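Drirkon (estate car)
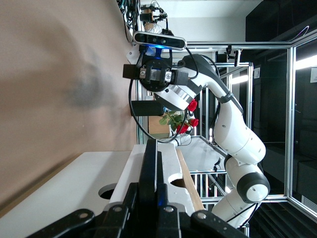 Vol. 2, p. 554

The Drirkon is a mid-size estate car with five doors, built by the Cledari company. It was offered with front-wheel drive only and was sold mainly to families and to small businesses which needed a long load floor. The car replaced the older Skindard saloon and took over its front suspension and its five-speed gearbox.

Development

Work on the car was led by the engineer Salma Ait Brahim. The first plan was to give the Skindard a longer roof and leave the rest as it was. Tests with a loaded car showed that the rear axle was too weak for this, and a new one was drawn by Hạnh Văn. The body behind the front doors was then also made new. The final shape was approved in April, and the first cars were delivered to dealers on 27th November of the same year.

Body and interior

With the rear seats folded the Drirkon has a flat floor, and the sill of the tailgate is low. The spare wheel lies under the floor and can be reached only when the boot is empty, a point about which many owners complained. The interior was designed by Nhi Kiều. Early cars have a cloth in dark green or grey. The heater controls were moved higher on the dashboard in the second series, after drivers reported that the gear lever was in the way.

Engines

Two petrol engines were available. The smaller one was known as quiet in town but weak on hills when the car was full. The larger one used more fuel and was chosen by most buyers who towed a caravan. The permitted trailer weight was 700 kg for both. No diesel was ever listed, although one was tried in a test car.

Tạ edition

The Tạ edition was a version with raised suspension, plastic protection along the doors and a roof rack as standard. In total 1,447 were made. It is the most wanted version among collectors today, and good ones without rust around the rear arches are hard to find.

Reception

The motoring writer Ngọc Từ praised the seats and the light steering, but found the brakes too soft at the top of the pedal. Later cars received a larger brake servo.

See also: Cledari; Skindard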